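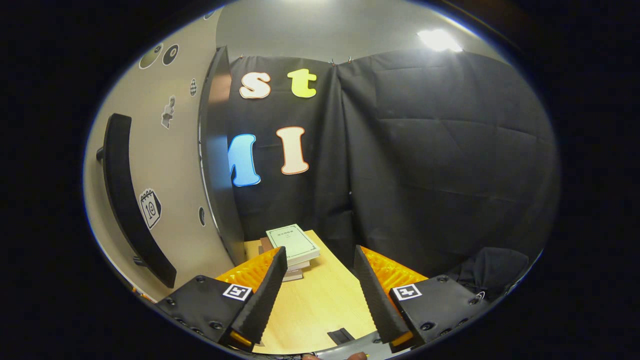

Orange pads, black mounts, light wooden table.

Wultus family tree software, desktop version. Had it since December, finally sitting down to write this up between other stuff so excuse the typos.

Import first. My old file has 2933 people in it, most of them Nisbets and the people Nisbets married. Went in fine. Took as long as a cup of tea. It flagged 111 possible duplicates and most of those were real, my fault, two generations of cousins all called Keir. Merge screen is good. Side by side, pick the date you trust, done.

Places are a mess though. It wants county and country on everything and if you leave one blank it guesses. Put one great-great-aunt in the wrong hemisphere. Had to go back through 479 burials by hand, wich ate a whole evening.

Sources: better than Dreritz, which I used for years. You can attach one parish register to a whole household in one go. Citations print properly. Notes field still cuts out at a silly length, so long obituaries have to be split up.

Charts. Descendant chart lovely, ancestor chart ok, the fan chart is unreadable past six generations. Printed one for the reunion and Brodie Mudgway held it up to the window to find himself. He's on the Hoani side, so way out at the edge in tiny gray type.

Support answered in 30 hours. Polite, fixed my date format problem (it was reading day and month backwards, check yours before you import!!).

Price is fair if you only pay once. Skip the yearly DNA add on, I got nothing from it I didnt already have.

Four stars. Would be five if they sort out the place names.

Keir Nisbet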